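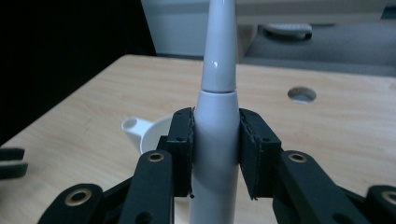
# Divura - bathroom shelf notes

Divura is a small collection of notes and recordings on the things people keep beside the sink: toothbrushes, cups, combs, soap dishes, tubes of every kind. We love this stuff! Everyone handles it half asleep twice a day, and hardly any of it gets written down.

Release 3 covers 57 objects from 14 households. Jolán Virág did most of the collecting, and Letay Mamo wrote the entries and fixed my spelling (thank you, Letay).

## What's in the folder

- `objects.csv` - one row per object
- `notes/` - a short text per object, in plain English
- `pictures/` - stills, sorted by object type
- `changes.md` - what moved between releases

## Columns in objects.csv

| column | meaning |
|---|---|
| `object_id` | starts with `dv`, never reused |
| `kind` | brush, cup, comb, tube, dish, other |
| `stands` | `yes`, `no` or `leans` |
| `parts` | pieces that come apart in daily use |
| `home` | where the owner keeps it |
| `remark` | anything else, often the best column |

`stands` started as a yes/no field. Then Jolán came back with a pile of half-squeezed tubes and we had to add `leans`, and now it's my favorite value in the whole table. An almost empty tube propped against a cup is a thing of beauty.

For electric toothbrushes, the handle and the brush head count as two parts. The charger gets its own row with `kind` set to `other`. If a family shares one handle and swaps heads, please keep it as a single row and say so in `remark`. Erhan Tokgöz has a long note on colored rings in `notes/rings.txt` that's well worth reading (his kids have very firm views on who gets green).

## Getting started

Open `objects.csv` in any spreadsheet program. Commas inside remarks are quoted. A good first sort is `home`, then `kind` - you'll see right away which households are shelf people and which are drawer people.

## Known problems

- 23 rows have an empty `home`. Some owners weren't sure, which is fair.
- Travel sizes are mixed in with full sizes.
- "Cup" and "glass" both appear in older notes. We settled on cup.
- Floss still has no `kind` of its own. Suggestions very welcome!

## Adding an object

Copy `notes/template.txt`, fill in what you know and leave the rest blank. Keep names and addresses out of `remark`. Send it to Aisling Horgan, who merges new rows on Mondays.

Next up is the soap release, with bars, pumps and refill bags. Jolán already has a shoebox full of bars waiting on the hall table.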